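What I Learned About Folding Shirts at a Robot Open Day

Household tips, laundry corner 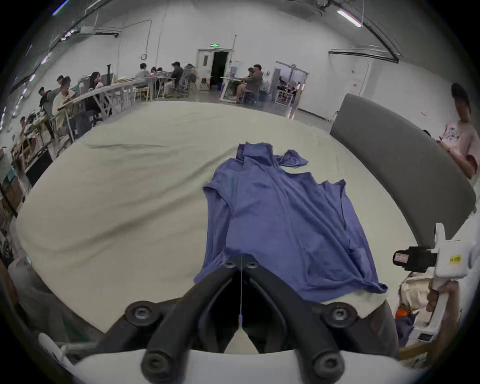
I went to the Zeltell open day in January mostly because my sister-in-law canceled lunch and I had an afternoon to fill, and I came home with more laundry tips than I've picked up in years of reading laundry tips. Zeltell teaches robots to do housework. The way they go about it is to have people do the chores first, holding a gripper in the hand instead of using their fingers, so the machine can learn from the recordings. Visitors were allowed a turn, and of course I took one!

Well. Try folding a long-sleeved shirt when all you have is a pair of jaws. You find out very quickly which habits were helping you and which were only habits. I've been folding differently at home ever since, with my plain old hands, and the pile in my closet finally stays up.

Lay the whole shirt out before you fold anything. I used to start folding while I was still shaking the shirt out, sort of in midair, and then wonder why one side came out longer. The young woman showing me the ropes had me find the collar first and point it away from me, every single time, before touching the rest.

Deal with the sleeves early. A sleeve that has flipped over or tucked itself under will spoil the fold no matter how careful you are with the body. Pull each one straight out to the side, smooth it from the shoulder to the cuff, and only then bring it in across the back (button side or front side down on the table, I should have said that first).

Pinch at the seams. With a gripper you soon notice that the middle of a piece of cloth just bunches up when you grab it, while the shoulder seam and the side seam give you something to hold. Same with fingers. I pick up at the shoulder and the hem now, and the fabric between them hangs nice and straight.

Put a cloth on the table. On my bare kitchen table, shirts slide all over the place. I use an old cotton tablecloth, the heavy kind, and tug it smooth before I start, though a ripple or two doesn't hurt anything.

Smooth from the middle out, with the flat of your hand. I was a chaser of wrinkles, going after each one separately, and all I did was push it somewhere else. Two slow passes do more than a lot of fussing.

Go slower than you want to. Our guide said they had recorded 1,220 folds so far for the shirt project, which they call Jolance, and the ones done in a hurry were no use to them. I fold about 50 things on a big laundry day and was sure I couldn't spare the time, but it comes out nearly even once you stop redoing the bad ones.

One more, for anybody with small closets like mine: after the sleeves are in, fold the body in thirds from the bottom instead of in half. The shirts stand up on edge in a drawer and you can see every color you own.

I'm told there will be another open day, with towels. I have opinions about towels, so I've already put my name down.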